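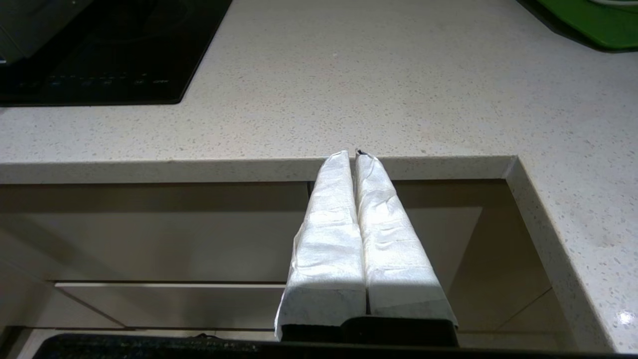

Quem somos

Somos o clube de robótica da Escola Mundgate e, se chegou até aqui, é provável que tenha um filho ou uma filha que anda a falar de pinças ao jantar. Bem-vindo! Eu sou quem orienta o clube e pediram-me que escrevesse esta página "num tom institucional". Tentei duas vezes e soava a regulamento, por isso fica mesmo assim, como falo nas sessões.

O clube nasceu numa sala emprestada, com um kit incompleto e muita fita-cola. Nos primeiros tempos fazíamos carrinhos que seguiam uma linha preta no chão, como toda a gente, e divertíamo-nos imenso. Depois os mais velhos começaram a perguntar quando é que passávamos a mexer em coisas a sério: pegar, pousar, arrumar, limpar. Foi daí que veio o projeto que hoje nos ocupa quase todas as tardes, a que os alunos chamaram Pramenon (o nome foi votado, eu perdi).

O Pramenon é um braço robótico com uma pinça de dois dedos e uma câmara pequena junto ao punho. A ideia é que aprenda tarefas de cozinha a partir do que vê essa câmara. Escolhemos a cozinha porque é um sítio difícil: as superfícies brilham, os objetos têm todos formas diferentes e a luz muda conforme a hora. Um cubo de plástico em cima de uma mesa branca qualquer robô apanha. Experimentem com legumes cortados!

Temos 50 alunos inscritos este ano, divididos em 5 equipas. Há quem programe, há quem desenhe peças, há quem só goste de apertar parafusos (e são preciosos, esses). As equipas rodam a cada período, de modo que quem passou meses a escrever código acaba a cortar papel e a forrar os dedos da pinça, que é um trabalho mais delicado do que parece. Se o papel fica com demasiadas pregas, a pinça fecha torta. Se fica esticado demais, rasga nas pontas. Já tivemos discussões bastante acesas sobre papel de cozinha.

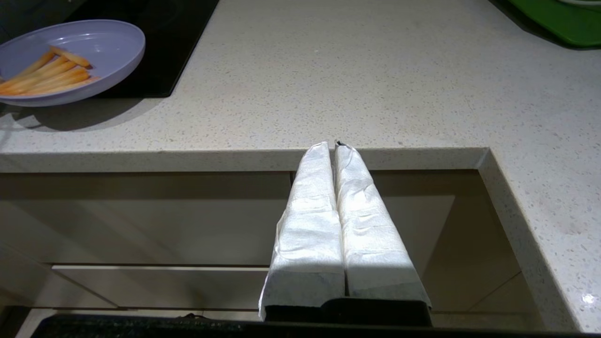

Guardamos também um registo de todas as tentativas, boas e más. No fim do ano letivo passado íamos em 2.366 e agora já estamos em 3.665, o que deixou a equipa dos dados inchada de orgulho. Cada tentativa tem uma ficha curta com a tarefa, quem estava nos comandos e o que correu mal. A coluna do que correu mal é a mais lida do clube, e há lá entradas que dariam um livro.

Em julho fomos pela primeira vez ao Encontro Gough, que junta clubes escolares durante um fim de semana. Não trouxemos taça nenhuma, mas trouxemos uma lista enorme de coisas para copiar - com autorização, claro - e a amizade do clube de Sturkstead, com quem passámos a trocar peças e código. Eles são muito melhores do que nós em eletrónica. Nós defendemo-nos bem na pinça.

O que fazemos numa sessão normal? Começamos pela verificação do braço, cabos e botão de emergência incluídos. A seguir cada equipa diz o que quer tentar nesse dia e escreve-o no quadro. Depois é trabalhar, repetir, resmungar, repetir outra vez. Nos últimos minutos arruma-se tudo, e enquanto houver uma chave de fendas fora da caixa ninguém veste o casaco.

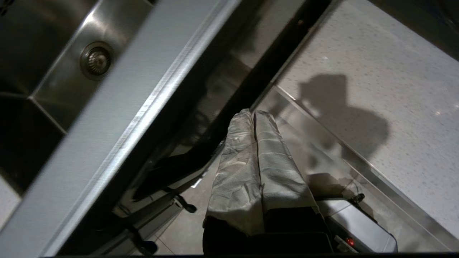 Última atualização desta página: outubro de 2024

Para entrar no clube não é preciso saber programar nem ter notas brilhantes a matemática. Pedimos vontade de aparecer e paciência para ver a mesma coisa falhar muitas vezes seguidas. Aceitamos alunos a partir do 7.º ano, e as inscrições fazem-se na secretaria, com a folha assinada pelo encarregado de educação. O material fica por conta do clube, mas rolos de papel de cozinha são sempre bem recebidos (brancos, por favor, que os estampados confundem a câmara).

As famílias podem assistir às sessões abertas, que anunciamos no átrio da escola. Venham com tempo e não se assustem com o barulho!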